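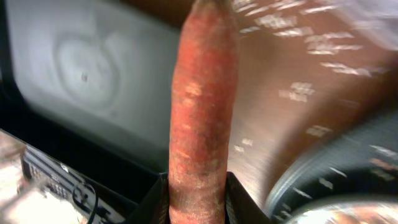

Bethel Shiferaw wrote:

> I read the draft task list for the Astetti entry and have two
> objections. First, the food items are too irregular for the
> grasp test. With blocks we know the width to the millimeter and
> can tell a bad grasp from a bad part. With a carrot we can't,
> and the report will be full of excuses. Second, the log format
> still has no field for why a trial ended. Last year we had
> 2,000 trials and no way to sort the drops from the timeouts.
> Can we settle both before the Wisstead session in December?

Taking the second point first. The field is in. It is called end_reason and takes one of four values: done, drop, timeout, operator. If you pull the current Trekar branch you will get it. Old logs load with the field blank. Please don't fill those in from memory.

On the first point I disagree in part. The blocks stay in as the calibration set and are run at the start of every session, before any food comes out. The rules for the kitchen round ask for produce, though, and a gripper tuned only on blocks tends to close too hard on anything with a taper. Our carrot procedure at present:

1. Measure the diameter with calipers at the grip point and enter it in the log.
2. Close at low force, hold, then lift.
3. If the carrot tilts during the lift, let the trial run. Stop only for a drop.
4. Enter the end reason before resetting the arm.

Step 1 is meant to answer the objection. It doesn't give us block accuracy, but it does give us a width to compare with the finger opening the Landeg controller reports. When those two numbers differ by more than 2 mm, check the finger mounts before blaming the vegetable.

We have 612 trials in the new format so far. Of those, 13 have a width mismatch, and all of them come from the period before the left finger screws were replaced. I would like someone other than me to check that, as I also did the screws.

The harder part is the rice bowl. The task is to take the larger pieces out of the rice and leave as much of the rice behind as possible.
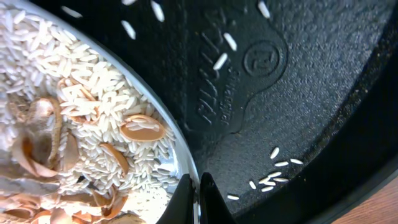
Scoring is by weight of rice lost from the bowl, so weigh the bowl before and after each run and don't tip spilled grains back in until the second weight is written down. The approach angle matters more than the force. Coming in flat pushes rice over the rim. Coming in steep gets a cleaner pick but the fingertips can bottom out on the metal, and the controller then reads it as a successful close. I have added a minimum height to the config file - it is set for the shallow bowl only, so change it if you change bowls.

Open items:

- The timeout is one value for all tasks. It should be longer for the bowl.
- Nothing stops a log from being saved with no item name.
- Fingertip pads: with or without for the produce round? I have run without.

Bethel, if you still want the food dropped from the grasp test after looking at the width data, write up the block-only version and we can compare the two at the session. Replies to the list please, not to me alone.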